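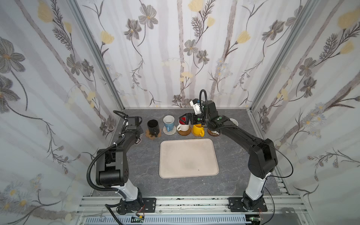 Mixed coasters, cork, wood and woven

I've sold coasters in matching sets for years and I've never once kept a matching set at home. Somebody borrows one, one ends up under a wobbly table leg, and then you've got five of something and a gap. So this is the mixed bundle, the one I kept being asked for, and I'm really pleased with how it's come together!

You choose from cork, solid wood and woven. The cork ones come as plain rounds or with a scalloped edge a bit like a flower (my favourite, and I always put the black mug on it because the brown looks so nice underneath). Cork is the one I'd give to anybody with a glass or polished table. It's soft, it's quiet when you plonk a mug down half asleep, and it weighs next to nothing in the post.

The woven ones come in a golden rattan spiral or a flatter cream and grey weave. I'll say now that the rattan has a bit of texture to it, so a very narrow cup can sit slightly off level. Ordinary mugs are fine. I wouldn't put a sherry glass on one.

Then there's wood, the heaviest of the lot. The round brown ones have a good thick edge you can get your fingers under, and they don't stick to the bottom of your mug and then drop off halfway to your mouth – I can't be the only person that happens to. The colour varies from batch to batch and some are more mottled than others.

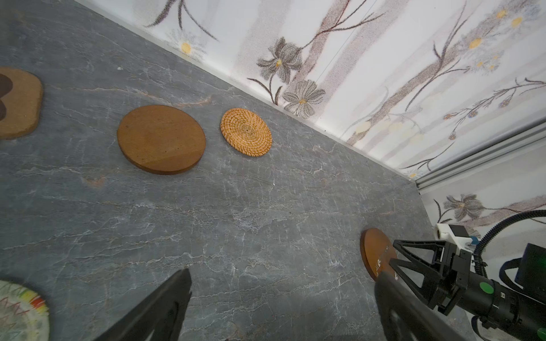

Wood and rattan side by side on the grey marble, with the zigzag pattern in the corner.

The zigzag one is for anybody who finds all this brown a bit much. It's got a pale cream base with red, orange, yellow and green in it, and it goes with pretty much any mug you own. I've been pairing it with a bright yellow one and it cheers up the whole table.

Looking after them

Cork: wipe with a damp cloth and leave flat to dry. Please don't soak it.
Wood: same again, with a little Dusiven board oil every so often if it starts to look thirsty.
Woven: shake the crumbs out over the sink. A soft toothbrush gets into the spiral.
None of them go in the dishwasher. I tried it with a Trasach wooden round and it came out shaped like a crisp.

Ordering

Bundles are packed here at Bustside by me and Osian Beddoe, and we send them out on 2 days each week. Tell us in the order notes if you'd like more cork or more wood and we'll do our best with what's on the shelf. Orders over £50 go post free. If you're after a big lot for a café or a wedding, say 60 or more, drop us a line first so we can check there's enough rattan, as it's always the first to run out. The Deng weave in blue is off the list until June, sorry to everyone who's been waiting.

Returns are fine if they haven't been used. Pop them back in the same box and put your order number inside.

Last updated 25th April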